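Votham Robotics and Tunstall Institute Present Training Method for Two-Armed Kitchen Robots

CLALLELL, December 16, 2022 - Votham Robotics and the Tunstall Institute announced today the results of a joint study on how robots with two arms can learn to sort and serve food items in a kitchen. The method is called Jivcombe. It lets a robot control program learn most of its work in a simulated kitchen and need only a small number of demonstrations from a human operator.

Robots which handle food have a known difficulty. Vegetables and fruits have many shapes, and they are often close to each other. A hand that closes correctly on one object can push away the next one. Until now, the usual answer was to collect a very large number of demonstrations for each new task, and this is slow and expensive.

With Jivcombe, the operator shows each task 48 times in the simulator. The software then changes the positions of the objects, the dishes and the light, and it produces new versions of the same task. Versions in which the task is not completed are removed before the training begins. The control program learns from the remaining ones.

The study included nine kitchen tasks, among them moving vegetables between a board, a plate and a dish. The trained program was tested on 176 new arrangements of objects that were not part of the training. It completed 111 of them without any help. A program trained only on the original demonstrations, with the same settings, completed fewer than half as many.

The partners also report the limits of the work. Most of the failures happened when one hand had to hold two objects at the same time, or when the two arms came near to each other over the same plate. All results in this release were obtained in simulation. Tests on a physical robot are planned to start in May at the laboratory of Votham Robotics in Clallell. 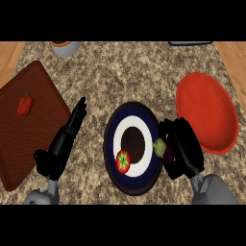

Simulated kitchen counter from the Jivcombe study. The right hand holds a green vegetable and a dark purple object beside the plate. Rendering: Votham Robotics / Tunstall Institute

The simulated kitchen, the task descriptions and the test arrangements will be free to use for universities and other non-commercial research groups. The demonstrations will follow after the documentation is finished.

About Votham Robotics
Votham Robotics develops control software for robots with two arms. The company has its office and laboratory in Clallell.

About the Tunstall Institute
The Tunstall Institute does research on machine learning and manipulation - with a focus on methods that work with little data.

Press contact
Votham Robotics, Communications Office, Clallell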